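13 Sep 2026
Notes by Léonie Vidal, with thanks to Fengying Yu

Welcome back, everybody. Last time we spent nearly the whole session on the written standards, and I know some of you went home with a headache. Today is the friendlier half, the house rules we follow when a full-size robot works in a furnished room. I'll refer to the Zodilcombe handbook as we go, and if you only have the August printing, please mark your copy, as two of the rules were reworded.

Rule one is about the room. Before power-up, walk the floor on every side you can reach and look for anything a foot or a leg joint could catch. Then do the same for the cables, from the ceiling down.

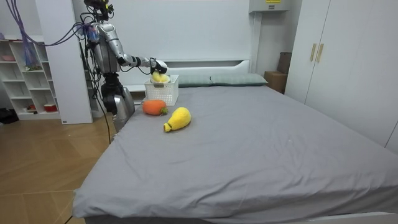 Cables deserve more patience than they usually get, and I'd like you to think of them as part of the robot when you draw your keep-out area. Haoran Xie likes to say that people plan for the arm and then trip on the wire, and he has filled in enough incident forms to know! The handbook asks for 300 mm of clear floor on either side of any line a cable takes. Try sketching that for the black one running down beside the bed and over the floor, and then for the purple and blue bundle up at the shoulder, where your sketch has to become a side view. Mark both lines on your plan, even if you're sure you'll remember them.

Rule two is about the reach. The working area is everything the arm could touch, which is a good deal more than the spot where the task happens. For a pick-and-place job with soft toys and a basket, that means the mattress, the pillows and the headboard, and any furniture within the arm's full swing goes on the plan too. Nobody leans over the bed to straighten a toy while the arm is live. Ask for a stop, wait for the operator to say "stopped" out loud, and only then put your hands in.

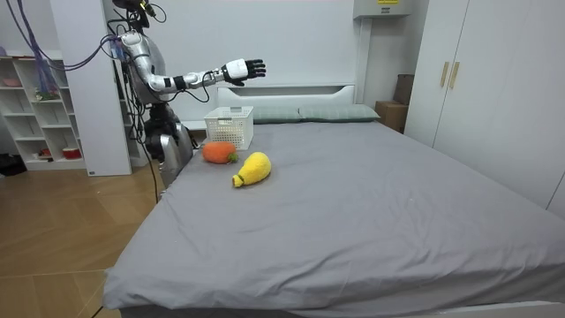 The spoken word matters because a robot that is holding still looks just like a robot that is switched off. Zixuan Gu and I argued over this wording for most of an afternoon (she wanted a light as well, and I've come around to her side), so expect a light in the next printing.

Rule three is the log. Write down each stop, who asked for it and when work began again. Gillen has 577 entries in its log, and 23 of them say only "paused," so please give us a little more than that.

For next time, read the section on handover between operators and bring one question for Jinlong Tian, who will be taking the class.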